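Notebook: Skilinine bench, laundry task
Aug 20, 2022

Balcony again. Plan for today was to stop arguing about the Ollovis progress score and go look at what it gets wrong. For colleagues who skipped the June meeting: the score takes a short window of camera input and says how far along the wash-loading task is, 0 to 1. It was trained on 600 demos. It is very sure of itself.

1. Wrist view, door shut

Everything in the June plots pointed at the wrist cameras, so I began there. With the door closed and the fingers near the rim, the glass takes up a big share of the view and most of what the encoder gets from it is glare.

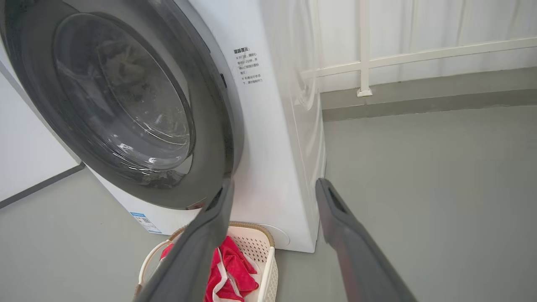
I masked the window and reran the 57 held-out episodes. The score on closed-door segments got smoother and no more correct, so I have made a prettier wrong curve. Keeping the mask code in the MacBrayne branch in case anyone wants a prettier wrong curve.

Second try: feed the door angle in as a separate input, from our own estimator. Better. The estimator gets vague when the wrist is this close to the ring and loses one side of it, so I dropped its confidence weight for close range and left the rest alone. 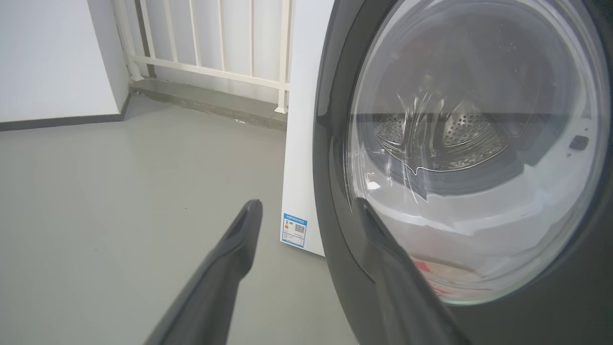

2. Head view, door open

The head camera is where the score earns its keep. Door wide, drum showing, red cloth in the basket: any child would call that "not loaded yet," and so does the model, most of the time.

The exception is annoying. The open door is a clear bowl, and red seen through it comes out bent and smeared. On 8 episodes the score jumped right when the basket and the door glass overlapped in the view. My reading is that the model learned "red behind glass means done," and to be fair to it, we taught it that.

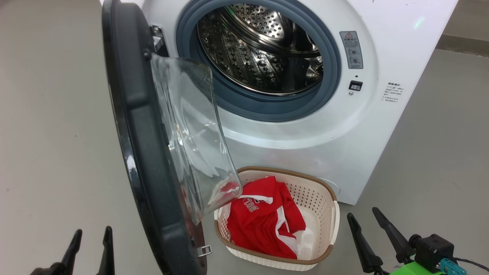
Checked by painting the door glass gray in those 8 and scoring again. The jump went away in all of them. First clean result since June, so I had a second coffee and wrote it down twice.

Things I don't trust yet:
- the gray paint also hides part of the basket, which could be doing the work
- all the cloth in this set is red. Whose idea was that? (Mine. See June.)
- Feteck's gripper timing log drifts against the head camera, and I lined them up by eye

3. End state

Cloth in the drum, door shut, basket empty. The score should sit near 1 and stay there. With the door angle input it does. Without it, it wanders whenever the streaks on the window move.

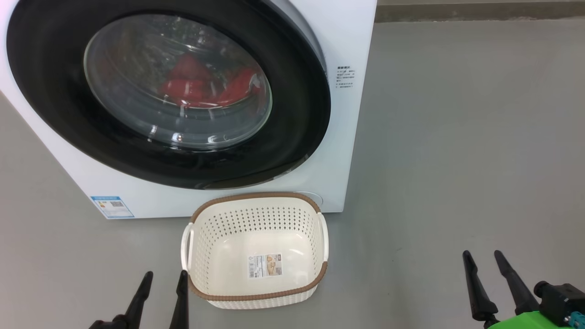

4. Numbers and leftovers

Held-out set, final state called correctly: 57 of 57 with door angle. I distrust any number that nice and will rescore with a different seed before it goes on a slide.

Training stopped at epoch 62 because the disk filled up. Calling it early stopping.

To do: collect a set with cloth that isn't red, fix the Feteck clock, mask the door glass by angle instead of by hand, delete old checkpoints (mine first, I know).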